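Dec 15, 2023

So the Galterden town pool is closing for repairs, and if you swim there like I do, you've probably already seen the sign taped to the front door. The last open swim is before the holidays, and the doors stay shut through all of January. I went by to find out what's going on, mostly because I was grumpy about it, and I came home a little less grumpy.

The short version is that the boiler is done for. It's the same one that was put in when the building opened, and the town has been patching it up winter after winter. Anyone who was in the water last month knows how that was going. One morning I did four laps, said a bad word and got out. (Sorry to the kids' class in the next lane.)

Brulter, the heating company out of Wollovia, got the job. They'll pull the old boiler, put in a new one, and replace the pipes that run under the changing rooms while the floor is open. I asked at the desk whether the showers would finally get hot too, and the answer was yes, all of them, even the one at the far end that has been a cold trickle for as long as I've lived here. I nearly cheered!

What I didn't know is how many people use the place. The pool sold 2700 day tickets between spring and now, and that doesn't include season passes or the school groups. For a town our size that's a lot of wet hair. It also explains why the lanes have felt so packed after work.

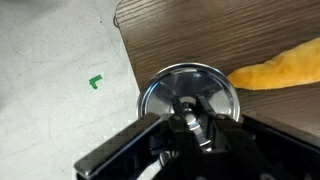 Now for the part everyone keeps asking me — where do we swim in the meantime? Galterden pass holders can use the pool in Ametepe for the whole closure at no extra charge. You just show your card at the counter. The drive isn't bad if the ridge road is clear, and if it isn't, well, you weren't going to want to swim anyway. Their pool is shorter than ours and the water is a good bit warmer, so the serious lap people will complain and my knees will be thrilled.

The town is also running a bus for folks who don't drive. It leaves from the library lot in the morning and comes back before lunch, and there are 60 seats a week to go around. You have to sign up ahead of time, either at the pool desk before it closes or at the library after that. I'd do it soon. The sheet was already filling up when I looked, and the early spots were gone.

Swim lessons are a little messier. The beginner classes are moving to Ametepe, but the two teen classes are on hold until our own pool opens again. If you paid for one of those, you can get your money back or have it carried over to spring. The desk told me most parents are carrying it over, which is what I'd do too, given what it takes to get a refund form through town hall.

Season passes get extra time added on the end to make up for the closure, and you don't have to ask for it. Locker rentals do not, and I think that's cheap of them, but there you go. Please clean out your locker before the last swim! Anything left behind goes in a box in the hallway, and I've seen what that box looks like by spring.

As for when we get back in, the sign says early February if the parts show up on time. I've lived through enough town projects to pencil that in lightly. I'll post again when the water's back and somebody has put a toe in it.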